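Laxdal Kitchen Suite
Simulated two-arm manipulation tasks for policy evaluation
Developed at Lanora. Page last revised 2023-02-14

Overview

The Laxdal Kitchen Suite is a set of simulated household tasks for research groups that train and compare control policies for two-armed robots. Each task is supplied with a written instruction, a scene file, a success check, and demonstrations recorded by teleoperation in the same simulator. The current release contains 80 tasks and 272 scene layouts.

The fruit-to-board family asks the policy to pick up a piece of fruit and set it down on a cutting board. Counter surface, board position, and nearby appliances change from layout to layout, and the choice of arm is left to the policy.

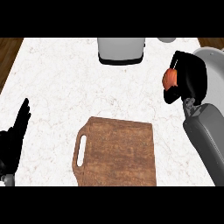

Scoring is carried out at the end of each episode. The fruit must be at rest on the board with both hands clear of it for 2 seconds. Episodes in which the fruit is dropped and recovered are counted as successes and flagged separately in the results file.

Reference results

The baseline policy, Zerkska, was trained with 5 random seeds. Most of its failures in the fruit-to-board family occurred at release, when the fruit rolled after the fingers opened. Grasp failures were less common. A full account of the method is given in the technical note by Ese Akinola, included with the download.

Requirements and licensing

The suite runs under the Disurano simulator. Academic licenses are issued per laboratory and cover all updates through November. Commercial users should request a quotation before installation.

Related items: Scene Editor, Demonstration Viewer, Technical Note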